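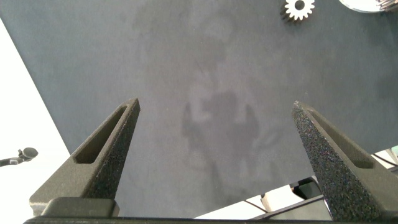
Fletmont wool mill, what we saw

Got there late, coach stuck behind a gritting truck outside town. Missed the coffee. Stella Mussa from the mill met us in the yard and we went straight in to the sorting floor, coats still on.

Fleeces come in bagged by farm. Two sorters on shift, they pull each one open, skirt the dirty edges off and throw the rest in a bin by grade. 9 grades, used to be more. Takes a sorter under a minute. I tried one, took forever and got it wrong (put a coarse one in with the lambswool, sorry).

Scouring is done off site now, at Hostum. Bit of a letdown for those of us who wanted to see the baths. Stella said the old ones leaked and the water bill did the rest. Wool comes back in bales and goes to the carding room, which is the loudest place I have ever stood in. Ear plugs handed out at the door, take them.

Carding machine is older than anybody in our group. The rollers get re-covered every few years and thats the big expense. Then spinning upstairs, 586 spindles on the one long frame, not all of them running when we were there. Smell of oil and warm sheep. I liked it more than I expected.

Questions on the stairs, not much time:

Who buys it? Mostly carpet people. Hand knitting yarn is small but growing, sold under the Plekolon name.
Do they take small lots? Yes, but you wait. Book by October or you're into next year.
Black fleeces? Run last, before a clean down.
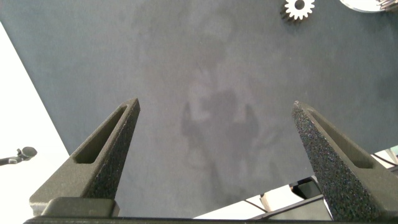

Valley Spinners and Weavers Guild, Visits Group

Lunch was soup and rolls in the canteen, good, the cheese ones went fast. After that Salim Magesa showed us the dye room. He mixes by weight from a card file, every shade the mill has sold since it reopened, 3,643 cards in there and he knows a scary number of them by heart. Someone asked for a match on an old green cardigan and he had the card out before she finished talking. It was called Pond.

He doesn't like navy. Goes patchy if the vat heats too fast, so navy days start early and he won't take phone calls.

Shop at the end. Seconds cones in the baskets by the till, check them for knots. I got 3 in a sort of rust color and now need a plan for them. Cards taken but the machine was slow, bring cash if you go.

Coach left on time, more or less. Thanks to Trương for driving and for going back for the umbrella.

Things to know if your going next time: lots of stairs, no lift to the spinning floor. Flat shoes, the floors are oily in places. Photos fine everywhere except the card file. Sign up sheet for the next visit is on the board, half the seats are gone allready.

Posted 15 December 2024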